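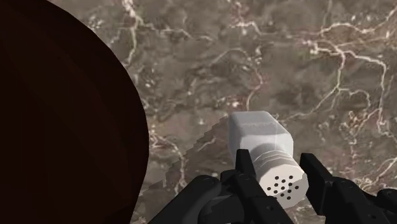
Marble with cream and white veins. Computer-rendered image.

Appeals court in Hakala confirms the result of the Zidley council election

LIKAR, July - The legal aid association Umum informs the press and the public that the appeals court in Hakala has confirmed the result of the election for the open seat on the Zidley town council. With this decision the seat can be filled, and the person elected may take the oath at the next regular session of the council.

According to the certified count, the winning candidate received 2491 votes and the second candidate received 2370. After the count, the second candidate asked the court to cancel the vote in one polling place, where the doors were opened 40 minutes after the official time. The lower court agreed with this request in the spring and ordered a new vote in that polling place. Umum represented four voters from there who did not want their ballots to be cancelled, and it brought the appeal in their name.

The appeals court did not share the opinion of the lower court. In its written decision it says that the late opening was a breach of the election rules and that the town is responsible for it. However, the same polling place stayed open longer in the evening, for the same number of minutes, and no voter who came before closing was sent away. The judges found no proof that any person lost the possibility to vote. For this reason the ballots stay valid and a new vote will not be held.

The court has also ordered that the town pays the costs of both proceedings. The request of the second candidate to examine the voter list again was refused, as it was made after the legal deadline.

"We are pleased for the voters whom we represented," Umum said in a statement. "They came to the polling place, they waited at the door and they voted. They did nothing wrong, and it would not be correct that they carry the result of a mistake made by others. We respect that the other side wanted a court to look at the matter."

Umum has asked the town of Zidley to publish, before the next election, which official keeps the keys of each polling place and whom voters can call if a door is closed. The town has confirmed that it received this letter. An answer is not yet given.

The full decision can be read in the office of Umum in Likar during opening hours, and a copy can be sent to journalists on request.

About Umum
Umum gives free legal advice on voting rights and local government to residents of Likar, Hakala and Zidley. It does not support any party or candidate.

Press contact: Umum, press office, Likar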